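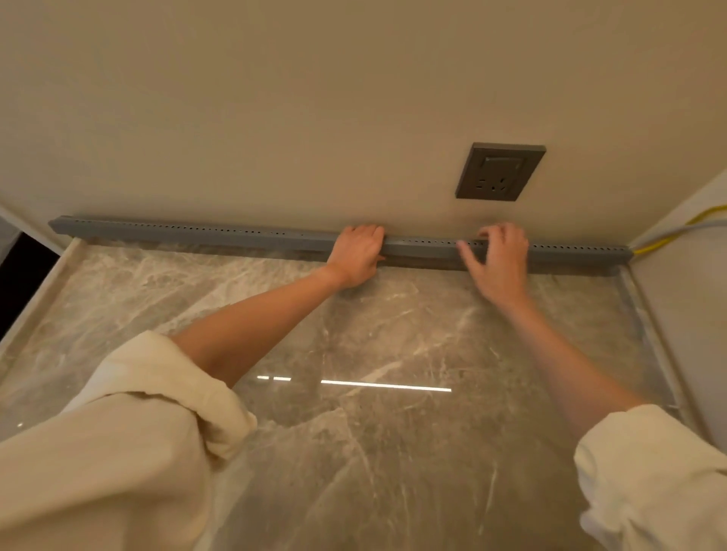
Hestell Homebrew Board > Fermentation > Wiker saison stuck??

mashpaddle58
Brewed the Wiker saison kit 12th June, pitched the yeast that came with it. Went like mad for days then stopped dead at 1.026. Tastes ok but sweet. Rack it or leave it?

kettlesour
Leave it. Saison yeast does this. Warm it up, wait.

grainbill_hal
Disagree, waiting did nothing for me in May. Pitch something neutral and get on with it. Had mine finished in a week

kettlesour
Yeah and then its not a saison is it

mashpaddle58
Whats warm tho? Its in the closet at 70

kettlesour
80 at least. Heat belt, blanket, loosen the lid a bit

Dunkel_Tom
How are you reading gravity? Refractometer lies once theres alcohol in there. Check with a hydrometer befor you do anything

mashpaddle58
Hydrometer. Kassa one, reads fine in water

Dunkel_Tom
ok then its stuck

grainbill_hal
Hitalstead Supply has dry packs, 112 in stock last I looked. Just saying

kettlesour
Please dont. Give it two weeks warm

mashpaddle58
Belt's on. Will post a reading. Not bottling till it moves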